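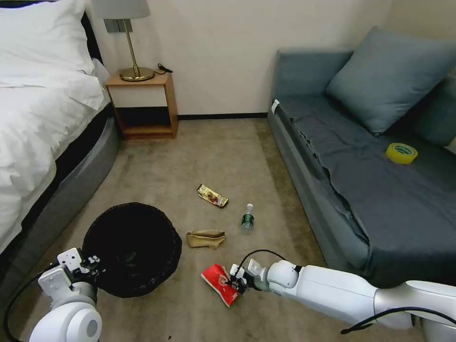

Our August trip to Novalar, and what we learned about paying for a housekeeping robot

I have been promising this write-up to the owners in our buying group ever since we got home, and I'm sorry it took so long (August is August, and you all know what our laundry rooms look like by then). Gwawr Jenkins and I drove up together for the Novalar open day, left at an hour I won't repeat, and were handed coffee and name badges before we had quite gotten our coats off. Everyone was very kind to us. We were easily the smallest operators there, and I never once felt like we were asking silly questions, although I'm fairly sure we asked a few!

For anyone new to the group, between us we look after 203 rooms, nearly all of them in older buildings with narrow halls. Gwawr wanted to know whether a robot like the Lunik could take any of the tidying off her crew before they go in to strip the beds. I wanted to know what it would cost, and I mean the whole cost, down to the last cable and the last service call. We had agreed in the car that we would sign nothing, and we kept to it.

The morning: talks and prices

The morning was mostly slides. I'll spare you the history of the company and get to the part I underlined twice. There are two ways to get a Lunik. You can buy it outright, in which case the purchase comes through a dealer (ours would be Hrnčiar, who also sell the floor machines some of you have), or you can lease it, and the lease we were quoted came to over $2830 a month with service included. I wrote that down, looked at it for a while, and then went and got another coffee.

The quote covers the robot, remote support and the swap of worn gripper parts. It does not cover setup, which is where somebody comes and spends time in your rooms getting the robot used to them, and setup is charged by the room type and not by the room. That was the most useful thing I heard all day. If your rooms are all laid out alike, you are in good shape. If you are like me, with a sloping attic room and a room that used to be a pantry, you will want to sit down with a floor plan before you ask anybody for a figure.

Amna Hashmi, who runs the demo rooms for Novalar and was our guide for the rest of the day, was very open about this. She told us she'd sooner have people come in with one room type and be pleased with it than pay for eight and be cross with her by spring. I liked her a great deal.

The demo bedroom

After lunch (a good lentil soup, and far too much bread on my part) we went through in small groups to watch the robot at its work. I had pictured something like a lab, so it was nice to walk into a bedroom. White bedding, a nightstand with a lamp, a blue-gray sofa, wall-to-wall carpet. You could have rented it out. The job was litter pickup: snack packaging, a crumpled paper bag and a small plastic water bottle had been left on the carpet between the bed and the sofa, with a round black wastebasket near the bed for it all to go into.

I had expected to be impressed by speed, and speed isn't really what you come away with. What struck me was how much floor the thing wants. It has two long white arms, and it reaches forward and down with them, so there has to be open carpet in front of it. Gwawr had her tape measure out before the first demonstration was over, bless her, and she has since been around her own rooms moving armchairs.

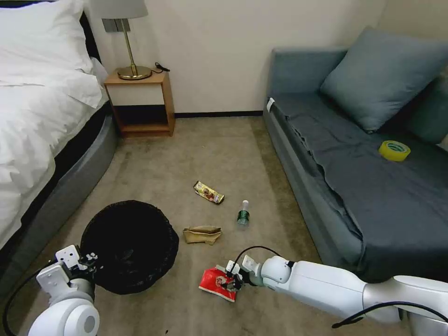 The Lunik at floor level in the demo bedroom, with a snack package in its right gripper and its left arm at the wastebasket.

We stood there through several rounds and took turns asking things. A gentleman from a bigger hotel wanted to know about bathrooms, and Amna told him plainly that he should not budget for bathrooms this year. Gwawr asked about the small stuff, crumbs and bits ground into the carpet, and the answer was that you still need your vacuum and somebody to push it. So please don't take the vacuum line out of your budget, which I confess I had already done in my head.

I asked about things guests leave behind that are not trash. Those of us who have ever thrown out somebody's earring will understand why. The way they suggest handling it is a short walk-through by a person first, and then the robot goes in with a list of the kinds of things it is allowed to pick up. That's sensible, but it does mean a person's time on either side of the robot's time, and you have to put those minutes in your sums. I had a column for it by the time we left.

What I'd put in the budget

Gwawr and I worked this out on the drive home, with her talking and me writing very badly on my knee. Start with the lease or the dealer price, obviously. Then setup for each room type. Then a place to keep the robot and charge it, which in my case means losing the linen closet on the ground floor, and a linen closet has to go somewhere. Ask your insurer before you ask the dealer. Ask what happens at the end of the lease, too - we were told the robot goes back and the freight is yours, and that was on page two of the handout in fairly small print. Training for staff was offered at no charge for the first visit only.

If you have stairs and no elevator, you would be paying for one floor's worth of help. That alone rules it out for Forkero House, I'm afraid, as lovely as it is.

Where we landed

Gwawr is going to ask Hrnčiar for a written quote on one robot and one room type, with a trial period spelled out, to be shared between her place and whoever else is close enough to move it back and forth. I'm holding off until I see her numbers. My rooms are just too different from each other, and I'd be paying for setup until I was ninety. If the quote comes in before our next call I'll read it out, and Amna has said she is happy to join us for half an hour and take questions. Send yours to me ahead of time, please, and do say how wide your halls are, because she will ask.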